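ok clearing off the round table today. it has been a craft dump since August and I want to eat dinner on it like a person

rule I made up: everything gets picked up once and goes somewhere. no "I'll put it here for now" piles. here for now is how we got here

first thing to go, 40 catalogs. didn't even open them. well I opened one

yarn scraps under 20 inches are going in the stuffing bag. Jaqueline uses them for pincushions and she has been asking for a month

found the Filevia pattern I swore I never bought. bought it twice. one copy is going to Wyn whether he likes it or not

keeping all the knit and crochet bits together in one shoebox, even the half done ones. if I start sorting by project I'll be here til midnight

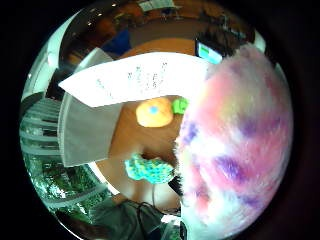

paper is the slow part. patterns, notes, kid drawings, a receipt from Smits for buttons I can't find. I'm doing two stacks, keep and recycle, and if I read past the first line it goes in keep, no arguing

anything fluffy is getting its own bin with a lid. learned that one after brushing purple fuzz off a sweater for a whole evening

small stuff (toys, buttons, lumps of who knows what) into jam jars. clear ones so I can see whats in there and not buy it again

question for the knitters - do you keep your swatches? I have a ton and they're cute but I never look at them. Tiburcio says make a blanket. Tiburcio does not knit

update: half the table is clear. ate a sandwich at it to celebrate. crumbs, so now I'm also wiping it down

used the Skonine wood soap, tiny bit on a damp rag, then a dry towel right after. there's still a ring from somebody's mug and I've decided to live with it

the 100 index cards I bought for labeling are, of course, not labeled. doing the jars first, then the bins, then the shoebox if I have any marker left

stuffing bag is full btw. Jaqueline come get it please, it's by teh door

last stack of paper is going on the stairs til tomorrow. yes I know the rule

soup at 7 if anybody is around, bring a chair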